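# About Flelier

Flelier is a play kitchen studio for kids ages 2 to 7, and the grown-ups who get talked into ordering lunch from them. We opened in October with one toy stove, a box of pretend vegetables and far too many spoons. Now we fill a whole ground floor, and we still never have a spoon where we want one!

Theophilus Nyarko started it. He had cooked in restaurants for years, and when his own kids were small he noticed that they would play "dinner" for an entire rainy afternoon if the food was good enough to argue over. So he began collecting toy food, and then toy kitchens to put it in, and then he ran out of apartment. Jaxon Tremblay taught preschool down the street and came by to borrow a few things for his classroom. He stayed for coffee, they drew a floor plan on the back of a seed catalog, and that was that.

## What a visit looks like

Sessions run in the morning and after school, with up to 28 kids in the room. We open with the Lui table, where everyone picks an ingredient and tells us what it wants to be today. (Soup is very popular. So is "hot cake," which has never been explained to us.) After that the kitchens are open and we mostly stay out of the way. Somebody always ends up running a restaurant, somebody else is always a customer with a long list of complaints, and the menus are wonderful — we've been served corn with a side of sushi more than once, and we ate every pretend bite.

We love the small stuff. Kids this age care so much about which plate goes with which food, and they will turn a stove knob with real concentration. There's plenty of language in it too: asking, waiting, trading, saying "it's not ready yet" in a very serious voice. Jaxon keeps a notebook of the best orders and reads from it at our family evenings.

## The toy pantry

Our catalog now has 2262 pieces in it, from slices of bread to plates and pans, and we lend them out. The Amard boxes are for home, packed around a theme such as breakfast or a picnic, and you can keep one for 3 weeks. The Tokex boxes are bigger and go to classrooms, with enough dishes for several cooks at once. If a piece comes back chewed, don't worry, we have seen chewed.

Everything gets washed and sorted before it goes out again. Older kids are welcome to help with the sorting, and they are fierce about it — fruit does not go with vegetables, and please don't start on tomatoes.

## Come and cook

Drop in during any open session, or stop at the front desk to pick up a box. Socks are fine, aprons are on the hooks by the door, and grown-ups should come hungry. 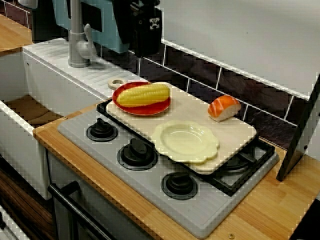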